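Unit 3: Safe habits around the bench arm
Notes by Dwynwen Cadwaladr, for the Saturday group

Hi all, these are the notes I promised, tidied up a bit from my scribbles on the whiteboard. Read them before you book time in room 510, please! Eirlys Morris has the booking sheet and she will ask you about rule two.

Let's start with space, the thing everybody skips. An arm needs clear floor on every side of its table, and I mean every side, including the one you never walk down. Bags go on the hooks in the hallway. Coffee too (well, not on the hooks). When you build a cell in the simulator, give it the same room you'd want in real life. I've marked so many lovely programs that ran in a cell no human being could have squeezed into.
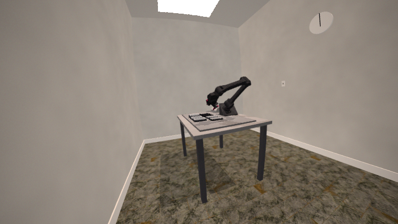
Figure 2. Simulated cell: arm on its table, open floor all around, gripper pointing down over the work.

Now the rules, in the order I'd like you to learn them.

Rule one: find the emergency stop before you touch anything else. Put your hand on it. Say it out loud if you're working with a partner, I don't care how silly it feels.

Rule two: one person holds the pendant, and that person is the only one who starts motion. If you swap, say so and wait for an answer.

Rule three: first run at reduced speed, always, even if you only changed a comment. Ynyr Foulkes and I disagree about the comment part, but he isn't marking you.

Rule four: keep small parts grouped where the gripper can come straight down on them, and check the approach height in simulation before you try it on the bench.

For next time, sketch your own cell from above, colour in the arm's full reach, and mark where you'd stand. Five minutes' work, tops. Bring it on paper, the Watkins printer is still on strike.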